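3.2 Paint film on the replica bodies

The third question we put to the owners and workshops was about paint, and it gave us by far the richest answers. Low-volume replica cars sit in an odd spot here. They borrow the shape of a car from the sixties or seventies, often a shape with deep creases and sharp air intakes, and they wear a modern two-layer finish that was developed for bodies with much softer curves. We wanted to know how that finish holds up on a car that is driven, and we were delighted by how carefully people had kept track.

The sample is made up of 566 inspection sheets. They cover three makes of retro coupe: the Pulari, the Haugland and the Trallilholm. All three are built in small numbers on a bought-in chassis, and all three were sold with a factory-applied base coat and clear coat. The Pulari has a composite body with steel doors. The Haugland is steel throughout apart from its hood. The Trallilholm is the odd one out, with aluminum outer panels bonded to a steel frame, and its owners turned out to be the most generous letter writers of the whole project (one sheet came back with four extra pages stapled to it, all useful).

Each sheet divides the body into zones. We asked for the thickness of the paint film at the center of the zone and again close to its lowest edge, along with a short note on any chips, flakes or runs. Thickness was read with a handheld gauge of the magnetic or eddy current type, depending on the panel. The composite panels on the Pulari can't be read with either, so for those we have the notes only, and they are left out of every comparison of thickness below.

Workshops were asked to take readings before washing and polishing. Most did. Where a sheet said that the car had been machine polished in the previous season we kept it in the set but flagged it, and the flagged sheets are treated on their own in Section 3.4.

We split the cars by distance driven. The line was drawn at 3,000 miles, which sounds low for an ordinary car but is a sensible middle for this kind. Plenty of these coupes come out for a handful of summer weekends and a club run in April, and that's the year done. A few owners, to our great pleasure, use theirs for everything, including winter errands and trips with skis strapped to the trunk lid.

The first result is simple. Film at the lower edges was thinner than film at the panel centers on both metal-bodied makes, and the gap was there in the low-distance cars as well as in the high-distance ones. Wear from the road can't be the whole story, then. Some of that gap was present when the car left the paint booth, and anyone who has sprayed a crisp fold will know why: wet paint pulls back from a sharp corner as it levels, leaving the crown of the fold with less on it than the flat beside it. A body style full of folds has a lot of crowns.

The second result surprised us, and we think it's the most interesting thing in the study. On the Haugland, flaking was reported far more often behind the rear wheel than behind the front one. Every one of us had guessed the reverse. The rear arch on this car flares outward, and its return flange is almost flat, so grit thrown up by the tire has a small shelf to land on. Water sits there too. Once the clear coat is broken at the flange, the damage creeps upward under the film and shows itself as a ragged border between the top color and the layer below. Owners described this border in wonderfully different ways, among them a coastline, a torn stamp and a bitten cracker, and all of them were clearly talking about the same thing. Figure 2 gives a view of painted and bare metal.
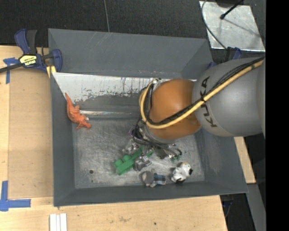

Figure 2. Painted sides and bare floor of a metal bin. The whitish sloped panel has a ragged lower edge where it meets dark gray.

3.3 Repairs and how long they lasted

Owners who reported flaking were asked whether the area had been repaired, and by what method. Three methods made up nearly all the answers: touching in by brush, a local spray repair blended into the panel, and a full respray of the panel.

Brush repairs had the worst reputation going in and did much better than that. When the edge of the old film had been feathered back by hand and the bare metal primed, the repair was usually still sound at the next inspection. When color had been dabbed straight over the chip, it usually wasn't. Preparation counted for more than the method did, and a patient owner with a small brush often beat a hurried blend.

Local spray repairs failed in one typical place, the blend line. On metallic colors the line became visible well before it became weak, so a good share of these were redone for looks alone. We had no way to tell from the sheets how long they might have held.

Full panel resprays were rare, and more common on the Trallilholm than on the other two makes. The maker's own service center at Fimholm prefers a full respray on bonded aluminum, as the panel then goes through one controlled bake at a known temperature and the adhesive is never warmed unevenly by a local lamp. We visited the center on September 29, 2021, and came away full of admiration for the masking alone. More than 50 of our sheets came from there, all filled in to the last box.

Two cautions apply to this section. The age of a repair was given from memory in many cases, and memory is kind to old work. Owners who were unhappy with a repair may also have been keener to write to us about it. Neither problem changes the order of the results, but we would not lean on the exact gaps between them.

3.4 Polished cars

The flagged sheets showed what we expected at the panel centers, with a thinner film overall. At the folds the picture was patchier. Some workshops tape off every crease before they pick up the machine, and their cars could not be told apart from the unpolished ones. Others run the pad straight across. On those cars the crown of the fold had lost clear coat along its whole length, and on the door crease of the Haugland the loss could be felt with a fingertip.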